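Bright tape, white trays: Graker says tidier packing benches save money

Graker, the packing supplies seller, wants small shops to throw out the drawer of half-used tape rolls and replace it with a white tray and tape in colors you can't miss. The company says the switch pays for itself. The evidence so far is thin. 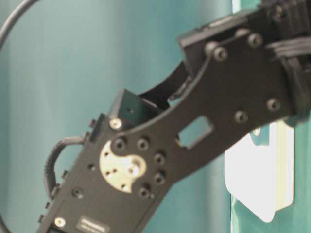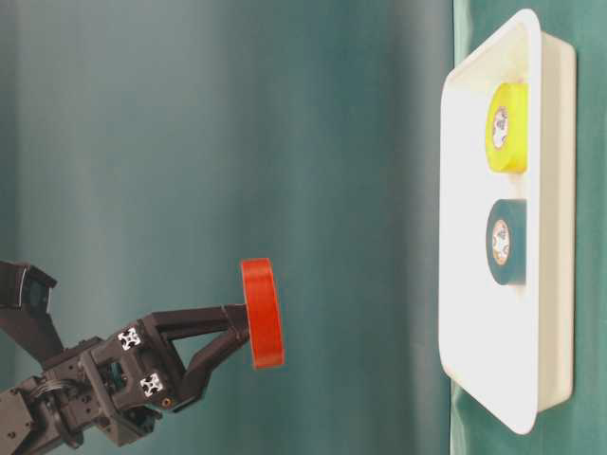
Page last changed: 7th August

The plan is called Nolley, and it is simpler than the brochure makes it sound. Each packing bench gets a shallow plastic tray with a raised rim. Tape lives in the tray when it isn't in use. The rolls come in strong colors, red-orange being the one Graker is pushing hardest, and clear and brown tape are discouraged on the grounds that people put them down and lose them against cardboard.

A starter set costs $30. Graker claims a bench that switches will save $300 a year in lost tape and wasted time. Asked how it got that figure, the company pointed to a trial at the Ostrowski warehouse, where 2 benches used the trays for 7 weeks. The other benches carried on as before.

That is a small trial, and it has some obvious holes. The Ostrowski benches were cleared and restocked on the morning the trays went in, so whatever improvement followed may owe as much to the cleanup as to the trays. The packers also knew they were being watched. Graker has not said how much tape the warehouse was losing before the trial, and the savings figure appears to include minutes spent looking for a roll, priced at full wages. Anyone who has worked a packing bench will wonder whether those minutes were going to be spent packing.

The color argument is easier to accept. A red-orange roll across from a white tray is hard to overlook, as the second picture shows, and a roll that can be seen from the far end of the bench probably does get put back more often. But colored tape is sold almost everywhere, and plenty of shops already own a tray of one sort or another. It is hard to see what the Nolley name adds besides the price.

Gakent, which sells a rival line of bench drawers, tried something close to this a few years ago with yellow tape and gray bins. It dropped the bins after customers complained that they filled up with pens, receipts and box cutters. Graker's reply is that its tray is too shallow to collect clutter. A shallow tray will hold a pen perfectly well.

There is also the matter of refills. The trays fit any ordinary roll, and Graker admits as much, but the savings claim assumes customers keep buying its own tape, which costs more than the plain kind. The brochure puts this in a footnote on the back page. Take the footnote into account and the $300 starts to shrink, though by how much depends on how many boxes a shop sends out, and Graker offers no table for working it out.

The sets go on general sale in September. Graker says it will publish the full Ostrowski results before then, including the numbers for the benches that did not get trays. Those are the numbers worth waiting for. Shops that want to test the idea sooner can buy a roll of bright tape and borrow a tray from the break room.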